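**Projecto Tindall – ponto de situação para a Carys Wynne**
Segunda-feira, 22 de dezembro de 2025

Carys, vai curto, fecho isto entre duas reuniões. Tampos: entregues 57, faltam 4. A Arnitz promete o resto para abril, sem custo extra. Acabamento cinzento mate, como combinado com a Beverley. 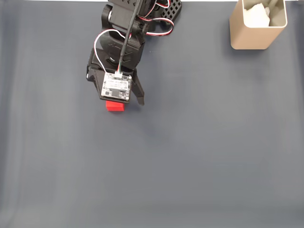

*Leitura: 1 min*

Superficie lisa, cor bastante uniforme. O Rory queria mais claro – já não dá, a encomenda está fechada.

Gasto até agora: cerca de 3000 euros, mais 300 de transporte. Factura da Arnitz segue amanha.

Pendente:

- aprovação da segunda tranche
- morada de entrega dos que faltam (Hayley confirma)

Preciso do teu ok na tranche antes de fechar o mês.

Derek Garside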